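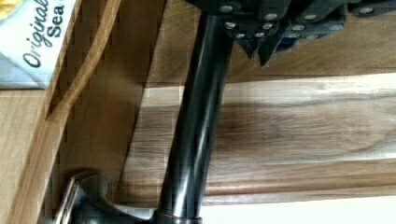

Drekley Finger Plate Kit, for two-finger grippers

Fingers wear. Screws back out. The Drekley kit replaces the plates, pins and screws on one gripper, and comes with a driver bit that fits, a courtesy we recommend to the rest of the industry.

Park the arm with the fingers clear of anything you like. Swap one side at a time, tighten the screws crosswise, then run 57 slow open-and-close cycles before giving it real work.
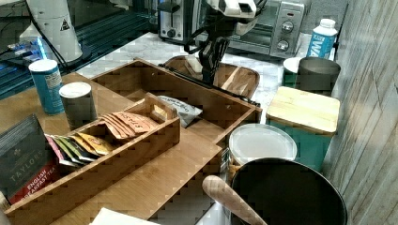 Reaching into a woven basket on the countertop.

Check the screws again after 38 hours — yes, all of them. Cables want slack at the wrist, or they will find their own. 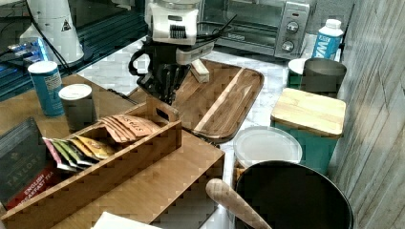
Gripper above the striped serving tray, fingers down.

Part no. 358. Ships from our Tustent warehouse. Spare screws sold in bags of 3, for optimists.

Contact | © Drekley | Back to top
We use cookies. OK
Shares: 3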